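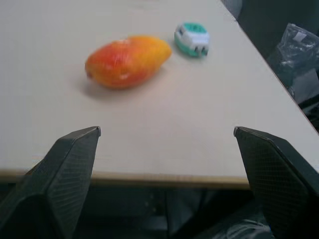
Buy the Arm, Build the Fingers

Saturday, August 7, 2021

By Roland Tindall

People who want a robot at home usually start in the wrong place. They start with the arm. They read about motors and gear reduction, they print link after link, and a year later they have a shoulder that sags and a box of parts. I know because I did it. My first arm took two winters and never lifted anything heavier than a marker.

My opinion, after that and after three years on the shared bench at Lalolbridge, is that a hobby builder should buy the arm used and spend the time on the gripper. The gripper is the part that touches the world. It is also the part you can rebuild in an evening.

The arm we have now came secondhand from a firm called Ashworth that was closing a packing line. Mervyn Whiteley drove out and got it in February. It has 31 known faults listed on a sheet taped inside the controller door, most of them small. It is still better than anything either of us could have made. The joints go where you send them and stay there. Once that was true, we could stop thinking about joints.

We have been through a lot of fingers. The first ones were narrow and hard, copied from a drawing for handling metal blocks. They were fine on blocks. On a mango they were useless, and a mango is a fair test for a home robot. It is heavy for its size, it has no flat sides, it rolls, and it bruises if you squeeze it. Narrow fingers put all the force on two small spots. You either drop it or dent it.

The current fingers are wide, flat plates, dark gray, with beveled edges and a fine grid texture on the inner faces. The width matters more than the texture. I argued the other way for months and Mervyn was right. A wide plate forgives a bad approach. If the camera is off by a little, you still land on fruit. The texture helps at the end of the lift, when the weight starts to turn the thing in the grip.

We put the camera at the wrist, looking out between the fingers, and I would tell anyone to do the same. A camera on a stand gives a nicer view and then the arm gets in front of it. The wrist view is ugly. It blurs when the arm moves, and half of what it sees is your own hardware. But it sees the same thing the gripper is about to touch, and the fingers are always in the same corners, so you can check the alignment by eye.

I also think people tidy up too much. There is a habit in home robotics of testing on a clean surface with one object and good light. Then the builder posts a video, and the machine never works again anywhere else. We leave other things on the table next to the mango. Small plastic ones are good for this, with bright colors and odd shapes. We don't clear away the bags and chairs past the edge either. A kitchen has bags and chairs. If the software gets confused by them, I want to know in the workshop.

The usual objection is cost. A used arm is not cheap. We paid 3,000 dollars for ours, split between two people, and I understand that this rules it out for many. I would still say wait and save. Add up the motors, the bearings, the failed prints and the second set of motors, and my homemade arm came to more than half of that, with nothing to show. A shared workshop makes the math easier.

The other objection is that buying the arm is cheating, that you have not really built a robot. I hear this at the Wunley meetup every time. I don't have much patience for it. The same people buy their motors and their circuit boards. Everyone draws the line somewhere. I draw it at the wrist, and past that point everything is ours: the plates, the mounts, the camera bracket, the code that decides when to close. We named the gripper Fisilen, for no good reason, and it is on version 44 if you believe the file names. Mervyn doesn't, and says I skip numbers.

Version 45 will have softer backing behind the plates. I want to try it on peaches while they are still in the stores.

Related articles
Why I Stopped Printing Gears
Used Controllers: What to Check Before You Pay
Sharing a Bench Without Sharing a Toolbox
Soft Pads and Hard Plates Compared

Get new essays by email. Enter your address to join the newsletter. You can unsubscribe at any time.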